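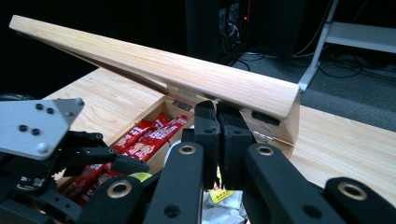 Stirkow, October

Game day prep for the Dralia charity bowl, and wow, the foam finger rig is finally behaving! I ran the big one (the 72-inch hand, all five fingers stuffed) through 900 waves on the bench before lunch and the wrist seam held the whole way. The old zigzag stitch gave up way before that, so the double row stays. I'm so pleased with this one.

Costume notes while I remember them. The shoulder pads on the superfan suit still ride up when you throw both arms in the air for a touchdown, and that's most of what this suit is for. I moved the straps in an inch and it's better, but sitting down in a stadium seat it pokes you in the ears. Try the softer foam from Atance next, the stuff we used on the helmet liner.

The helmet! New paint cured overnight and the stripe is dead straight. Two coats of blue, one clear. Don't do a second clear, it went milky on the test piece.

Sign board for the front row: letters are cut, Hamdy font, white on blue. Read it from the far end of the parking lot with no trouble at all.

Total for materials so far is 2,166, receipts are in the envelope by the sink.

Still to do: chin strap snaps, spare batteries for the light-up jersey, and somebody please order more blue thread, we're down to the last spool.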